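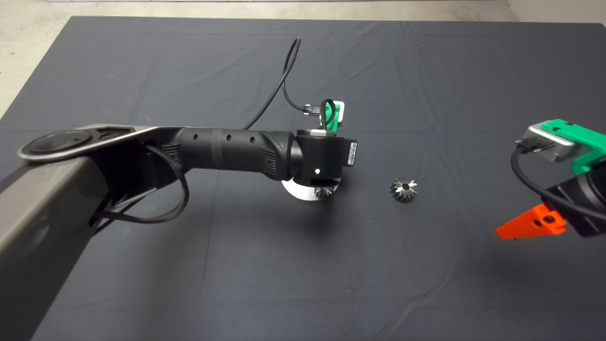
A dark cloth spread out flat, with a few faint wrinkles.

Why do some churches ring a bell at noon?

When I was six, I lived so close to St. Brigid's that the bell made my soup wobble (or I thought it did!). I asked my grandpa if the bell was telling us it was lunchtime. He laughed and said, "Sort of, but first it's telling us to say hello to God."

The prayer that goes with that bell is called the Angelus – say it like AN-juh-lus. It's a Latin word and it means "angel." The prayer remembers the day the angel Gabriel came to Mary and told her she was going to be the mother of Jesus.

Lots of churches ring for it three times a day, at 6 in the morning, at noon and at 6 in the evening. Long ago most people didn't own a clock, so farmers out in the fields listened for the bell. They'd stop, put down their tools and pray for a minute. Then back to the turnips!

If you listen closely you might hear a pattern. Three rings, a pause, three more, a pause, three more, and then a whole bunch. Each pause leaves room for a Hail Mary.

My friend Nithin Shetty rings ours by hand, and he let me pull the rope once last October. It's heavier than you'd think – my feet nearly came off the floor!

Does a church near you ring at noon? Open a window tomorrow and see if you can catch all the threes.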